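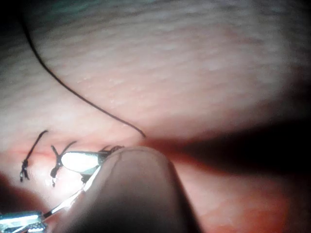

Riku Ebihara

Hi, and welcome to Plultex! I'm Riku, I started the place, and I still write most of what goes on this site, so if you spot a typo it's mine.

What we do

People call us when they have a job they're sick of doing by hand and want to know if a machine can do it yet. Sometimes it's a factory owner with a line of folks hemming seat covers. Sometimes it's a laundry service. Now and then it's a regular person who has read about a robot that folds shirts and wants to know if they should hold off on having kids until it's cheap (I'm only half kidding, that was a real email).

We try the job, on the bench, with whatever arms and grippers make sense, and then we write down how it went. That's the business. We don't build robots and we don't sell them, and no robot company pays us for a good word. You pay us for a trial, you get a report in plain English, and you get all the footage, including the parts where it goes badly.

Why it's mostly thread

If you look through our work you'll notice a lot of string, thread, cloth, cord and rubber bands. I came out of the garment trade, and anything floppy has always been where my heart is. A box stays a box when you grab it! A piece of thread goes wherever it likes the second you let go, it hides behind your own tool, it sticks to things, and it gets in the way of the next stitch. Buttoning, lacing, darning, bagging up socks, tying a trash bag shut, all of these chores have the same trouble in them, and you can learn a lot about the whole bunch by looking hard at one.

So we look hard at stitching. Surgical-style instruments are a lovely way to do it, as they're small and the jaws can really pinch a needle. I've spent more hours than I'd like to admit watching a curved needle and thinking about my grandmother's mending basket.

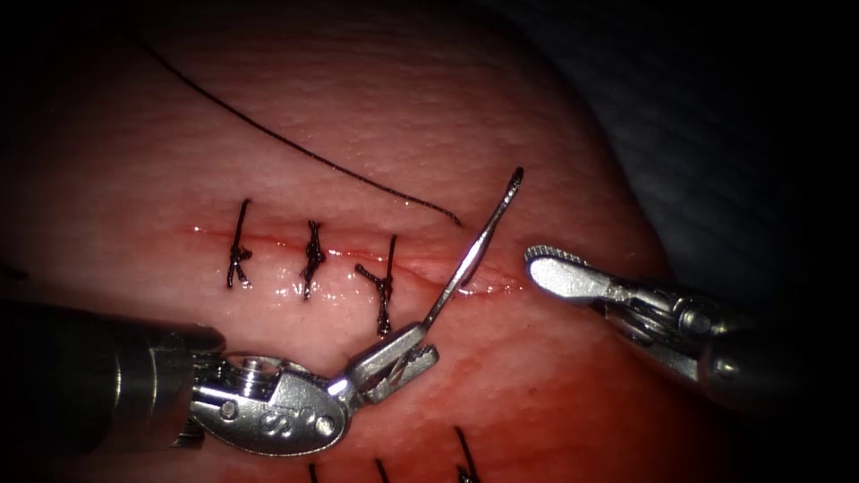 Three stitches tied, the needle up in the left driver, and the right grasper waiting its turn.

I get asked what suturing has to do with chores, and my answer is always to go sew on a button and pay attention to your hands. You pick up the needle at a useful angle. You push it through, you catch it on the far side, and you pull until it feels right. Then you wrap, tuck, snug the knot down and snip. Each of those is a separate skill for a machine, and you need two arms that agree with each other the whole way through. The pulling is the one I'd watch. Too little and the seam gapes, too much and you get a pucker, and with your own fingers you don't even think about it.

So, can they do chores yet?

Okay, the big question, and the one everybody scrolls down for.

Some of them, yes. If the job sits in the same place every time and the pieces are stiff, a machine can likely do it today, and we'll happily tell you so. Loading parts, moving bins, wiping a flat counter, putting cups in a rack that was made for those cups. A plant we worked with in Grovia had us look at packing trays, and we were done in an afternoon. I felt a little bad sending the bill.

Soft stuff is slower going. Towels are pretty good now. Shirts depend on the shirt. Fitted sheets, please don't ask me about fitted sheets. Sewing on a flat, clamped piece of cloth is fine, and machines have done that for ages, but free-hand mending on something that bulges and shifts is still hard, and a person with a bit of practice is faster and doesn't need the lights set up just so.

And your whole house, with the dog and the stairs and the drawer that sticks? I'd say keep your broom. I love this field and I'd be thrilled to be wrong, but I won't tell you to wait on it.

How a trial runs

You send us the job. I mean the real thing if you can, the actual fabric or the actual part, with the wrinkles and the scratches. We once got a very clean sample from a firm called Kinoshita and did great on it, then the everyday stock arrived and we had to start over from zero.

We set it up and run it 100 times. I like 100 because you can't talk your way around it. Ten good tries in a row can be luck and a fresh pot of coffee, but by try sixty the thread has frayed, something has slipped, and you find out what you've got. We count a try as good only if the person who does the job for a living would have passed it, and we ask them.

Each trial has 3 people on it: one on the controls, one on the cameras, one with a notebook. We trade places, mostly so that everyone gets a turn at being the one who has to write "dropped it again."
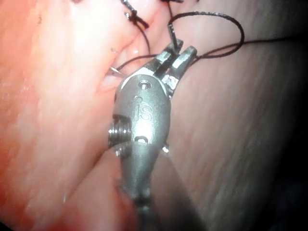
Up close at the wrist, suture looping away past the jaws.

I want to say a word for the close-up cameras, since clients always ask why there are so many. From across the bench, a grip looks like a grip. Get in near the jaws and you can see where the thread is sitting and what it's about to snag on. My favorite arguments in this shop have all been over close-ups.

Who we are

There are 23 of us now, which still surprises me when I order lunch. About a third came from sewing floors and repair benches, and the rest came from engineering and had to be taught to thread a needle (everybody learns, it's the first thing you do here, and yes, I check the knots). Our in-house notes system is called Zukutham, a name that came out of a very late evening, and it's where every try we've ever run gets written up, good or bad. New hires read it for a week before they touch anything.

Come by

We open up the shop on Thursday afternoons, and you can bring a chore. Bring the annoying one! Somebody will clear a spot on the bench and we'll have a go at it with you. If you'd rather write first, use the contact form and tell me what the job is, how often you do it, and what goes wrong when a new person tries it. That last bit helps me more than anything else you could send. I read them all myself, usually before breakfast, so you'll hear back pretty quickly.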